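Food tubs and lids: frequently asked questions
Plerkness Community Kitchen, information for members
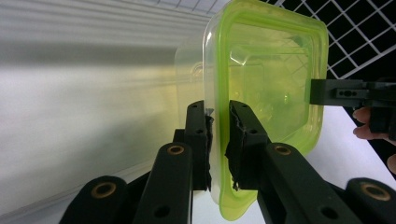 Members borrow tubs from the kitchen to take cooked food home, and most of the questions we get are to do with washing them and bringing them back. If yours isn't answered, ask at the hatch or ring the kitchen on extension 884.

How many tubs can I borrow?
Up to 4 per household at any one time. If you need more for a family event, speak to Marisa Testa before the day.

How long can I keep them?
8 days. You can renew once by telling whoever is on the hatch.

Do I have to pay a deposit?
No. We stopped taking deposits in April. If you paid one before then and haven't had it back, bring your slip and we will refund it.

Can the tubs go in the dishwasher?
Yes, on the top rack only. Lids are better washed by hand in warm soapy water. Please don't use scouring pads on clear plastic, as it goes cloudy.

The tub has gone orange from tomato sauce. Is it spoiled?
No, it can still be used. Wash it, then leave it on a sunny windowsill for a day or two. The stain usually fades but may not go completely.

How do I get rid of a smell?
Fill the tub with warm water and a spoonful of bicarbonate of soda, leave overnight and rinse. Store it with the lid off.

Can I microwave food in them?
Check the base. If there is a microwave symbol, you can reheat in it with the lid loosened. If there isn't one, move the food to a plate or bowl.

Can I freeze them?
Look for the snowflake symbol. Leave a gap of 2 cm at the top for soups and stews. Let the tub stand for a few minutes before you open it, because cold plastic cracks easily.

What if one gets cracked?
Bring it back anyway and put it in the crate marked Repairs and Recycling. There is no charge. Don't keep using a cracked tub for food.

I have a lid with no tub. Do you want it?
Yes. Odd lids go in the drawer under the hatch. Aldo Villa sorts through them and matches up what he can.

Can I donate my own tubs?
Yes, if they are clean, made for food and come with a lid that fits. We can't take takeaway trays or margarine tubs.

Page last updated Apr 28, 2021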